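Open day at Grotell: bin picking with a worn bin

22/09/2025

I spent most of the open day at Grotell in the bin picking cell. The other stations were conveyors and palletizing, which I see enough of at work. The picking cell ran on software from Naltudard, a version I had not tried, and I wanted to see how it dealt with a part lying close to a wall.

The setup is simple. A metal bin is clamped to a bench, and a KUKA arm reaches in from one side with a slim gripper. The parts are rectangular blocks in red and green. Tomos Rosser ran the demo and took questions between cycles. The planner looks for a free block first, checks the finger clearance on both long sides, and only then considers anything near a wall. If no grasp passes the check, the arm goes home and the cell asks for help. I liked that it stops. Ours at work tries again until somebody presses the button.

Cycle time was 7 seconds on the screen for an easy pick. The log for the morning listed 161 attempts with 3 faults, all of them during approach.

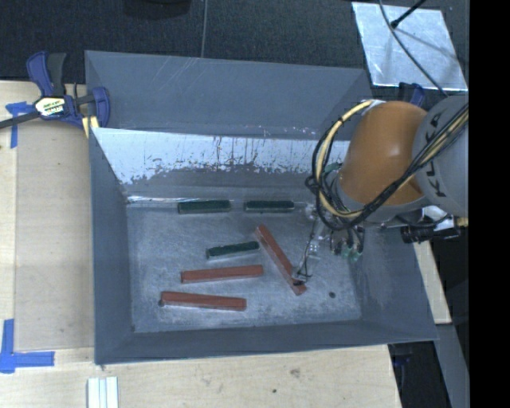
Dorota Malinowski said the bin walls worried her more than the blocks did, as bare metal throws reflections into the depth data and her own line had lost a month to that. Tomos agreed in part. They filter the wall planes out using a stored model of the bin, so a bad reading there is mostly discarded. The cost is that the bin must stay exactly where it was calibrated. Hence the clamps.

I asked about cable routing too. A loose loop near the wrist is fine for a demo, but at full speed I would want a proper dress pack. The arm was limited to 70 percent for visitors, so I could not judge.

Still open for me: mixed part sizes, oily parts, and what a fingertip change does to the calibration. Tomos promised to send the settings file. I will run it on our test cell in January, when the Flillier job is off the bench.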